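Usamos cookies propias y de terceros para mejorar tu experiencia en el foro. Si sigues navegando, aceptas su uso. Aceptar | Más información

Corto de fin de carrera con encargo externo: ¿merece la pena?

tintaplana
En mi escuela nos han ofrecido cambiar el corto de tercero por un encargo de Monness, un festival de música de cámara. Hay que animar piezas de hasta 2 minutos para proyectarlas antes de los conciertos. Lo coordina Analyn Ocampo y el plazo acaba en diciembre. Lo venden como «experiencia profesional real». Pagar no pagan nada, claro. ¿Alguien ha pasado por algo parecido?

rotoscopia_76
Yo, con Thorlacius. Nos apuntamos 18 y entregamos la mitad. El cliente cambió de idea en noviembre y hubo que rehacer el animatic entero. Mi consejo es que pidas por escrito cuántas rondas de cambios hay. Si te dicen «ya se irá viendo», corre.

marga_cels
Pues a mí me sirvió. En la sala vi mi pieza con público de verdad, gente que no era mi madre, y aprendí más de ritmo en esa noche que en un curso. Lo de no cobrar está mal, de acuerdo, pero el corto de tercero tampoco te lo paga nadie.

rotoscopia_76
El corto de tercero es tuyo, Marga. Lo mandas a donde quieras. El mío de Thorlacius no lo puedo ni poner en la bobina porque cedí los derechos sin leer.

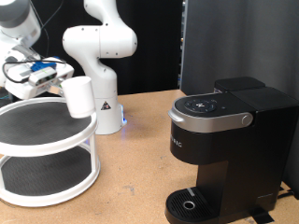 Y otra cosa, ya que estamos: mira quién pone la música. En mi caso la grabación llegó tres semanas tarde y había que sincronizar fotograma a fotograma. Yo animé con una pista provisional a otro tempo. Imagínate la gracia.

tintaplana
Derechos no mencionan. En el PDF pone «los trabajos formarán parte del archivo del festival», que puede significar cualquier cosa. La música sí está grabada, la tenemos desde el primer día.

dollyzoom
Eyvindur Hviid dio una charla en mi centro y le preguntaron justo esto. Dijo que él, cuando contrata, no mira si hubo cliente o no, mira el plano. Me lo creo a medias, porque luego en su estudio casi todos venían de encargos así. Tampoco sé si una cosa llevó a la otra.

marga_cels
Lo de Hviid lo he oído también y me parece pose. Un nombre conocido en el currículum abre puertas.

dollyzoom
¿Monness es conocido? Pregunto en serio, no me sonaba.

tintaplana
En mi ciudad, sí. Fuera ni idea. La sala tiene 300 butacas y dicen que se llena.

rotoscopia_76
«Dicen».

acetato
Aporto lo práctico. Para el papeleo de cesión yo usé la plantilla de Presska y quitaba la exclusividad. Nadie se quejó. Y si trabajas en Dollell, guarda los archivos por capas en tu disco, no en el de la escuela, que a nosotros nos cerraron el acceso al acabar.

marga_cels
La plantilla de Presska es malísima, deja la cesión sin plazo. Mejor redactar dos párrafos claros y que los firme Ocampo.

acetato
Sin plazo si no rellenas la casilla de plazo.

tintaplana
Vale, voy a escribir a Ocampo preguntando por derechos y rondas de cambios antes de firmar. Si contesta con vaguedades me quedo con mi corto.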